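Open Day at Cavley — speaker notes
Talk slot: after lunch, before the floor tour. Huệ Đồng speaking, Francine Dhillon on the slides.

Opening (keep short)
Say hello, say where the exits are. Tell people the talk covers what they will see on the tour and what they should ask while they are there. Phones are fine. Questions at the end, except if something on a slide can't be read.

Who we are
Zernotton builds software for arms that work in ordinary rooms. Wavadura makes the finger covers. The Cavley site has 13 people, and most of them are on the floor today, so visitors can talk to them directly.

What we will show
The job is called Caron. The arm reaches in next to furniture, finds a part, closes on it and carries it to a tray. We picked it because it is dull work and people at home understand it right away. One run takes roughly 8 minutes from start to reset. We plan six runs this afternoon, and people can come and go between them.

Where the arm has to work
Leave this slide up for a while. Point to the corner where the wood panel meets the carpet. Mention the small metal fitting in the panel — things that stick out of a side panel matter when a finger passes close by. Then the striped carpet. Stripes run in uneven bands, and a pattern like that is a good test for software that has to tell a part from the floor. Last, the bright spots on the hub and the screw. Shiny metal near the lens is a topic by itself, so don't get pulled into it here.

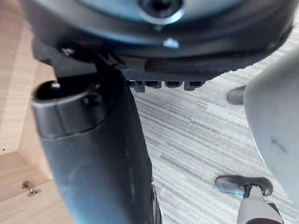 What the wrist view is good for
It gives the close detail that a room camera misses. It also has limits: near things go soft, and a finger can hide what is behind it. Explain that the operator keeps a second view open on the desk screen. Francine switches to that screen now. Wait for her nod.

Numbers, if asked
We have logged 66 practice runs of Caron at this site. Don't quote a success rate. The log still mixes two versions of the grip setting, and Huệ wants them split first.

Rules for the floor
Stay behind the yellow tape. The operator calls "moving" before each start. Children stand in front, with an adult. If the arm stops halfway, stay put — the operator will say when the reset is done.

Close
Thank Wavadura for the loan of spare covers. Two groups, the first leaves with Francine by the side door. Coffee stays out until four.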